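Part 2 of the Flamulstead snack corner guide. Read Part 1 (unpacking and checking the parts) before you start. Keep the bag of spare lip clips; you will want it at step 6.

## 2.1 Before the stock goes out

The Flamulstead set consists of one shelving unit with sloped shelves (order code 898) and one steel work table (order code 1093). They are meant to stand near each other, so that cans can be sorted on the table and then put on the shelf without carrying them across the room.

1. Choose the spot. Leave 60 cm clear along the front edge of the table.
2. Sweep or vacuum the floor. Grit under a foot will make the table rock, and on a hard floor it will scratch.
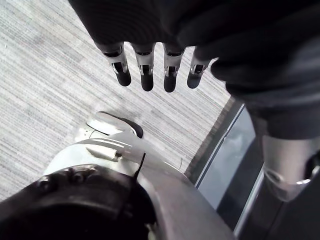

3. Set the table down on its feet and press on each corner in turn. If it rocks, turn the adjuster on the short leg until it stops. Don't pack the foot with card, which flattens within a week or so.
4. Peel off any film still left on the steel. Start at a corner and pull slowly, keeping the film low. Pieces that tear away under the lip can be lifted with a plastic scraper.

**Caution:** Clear film and wrapping are slippery underfoot, on carpet as well as on tile. Bag them before you go on.

**Note:** New steel marks easily. Finger smudges come off with a damp cloth and a drop of washing-up liquid, wiped along the grain. Never use wire wool or a scouring powder. Fine scuffs will stay, and they don't affect use.

## 2.2 Sorting on the table

5. Bring the stock over a little at a time. Stand tall cans upright, lid at the top, towards the middle of the table. Small tubs of sweets or gum can go nearer the front, where they won't be hidden behind the cans. 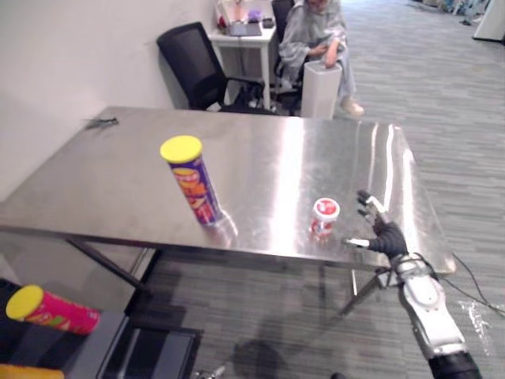

Leitão, August

The wording of steps 6 to 9 replaces the wording in the first printing. If your copy tells you to fill the shelf from the bottom, cross it out and follow the order given below.

6. Check that the raised lip along the front of each shelf is firm. If a lip moves when pushed with a thumb, fit 2 spare clips, one at each end.
7. Fill the middle shelf first. It is the easiest to reach and shows you quickly whether the slope suits your cans.
8. Put each can down gently and let go only when its base is flat on the shelf. A can put down in a hurry may lean on the lip. Lift it and set it again.
9. Keep bottles to the top shelf. Glass bottles must not be laid down there; plastic ones may be, if they are full and the cap is tight.
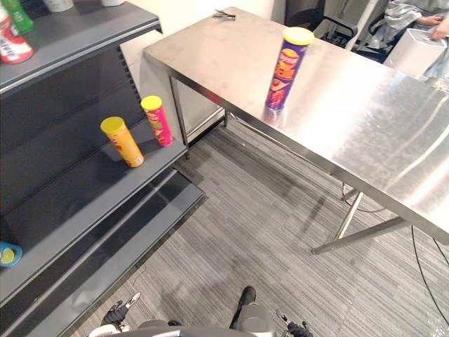 *Purple can on the table, two more cans on the middle shelf.*

**Note:** Scissors, tongs and other tools should go back in the drawer or on a hook when you have finished with them. Left at the back of the table, they get pushed against the wall and scratch the paint.

**Caution:** Run cables along the wall wherever you can. Where one has to cross the carpet, cover it with a cable strip.

## 2.3 Picking up and turning cans

10. Take a tall can round the body, never by the lid. Plastic lids are a push fit and will come away with the weight of the can below them.
11. Turn the can until the flavour can be read. On some labels the flavour is in much smaller lettering than the name, as with SPICY CRAYFISH FLAVOR, and two flavours may come in nearly the same colour. Read the words before you choose a row.
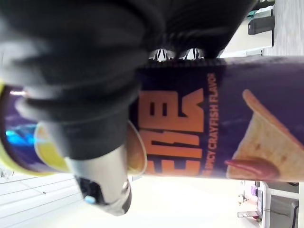 12. Place the can with the name facing out and the next can of the same flavour behind it. Older dates go to the front.
13. Put any dented can to one side on the table. Small dents in the body are acceptable. Take the can out of stock if the rim is bent or the lid will not sit level.

## 2.4 Weekly check

- Wipe the table top and dry it.
- Wipe the shelf lips, where crumbs and dust collect.
- Press each table corner again and adjust if needed.
- Bring the rear cans forward.

Spare clips and feet are sold in bags by Fiven. Quote the order code of the unit, not the code on the carton.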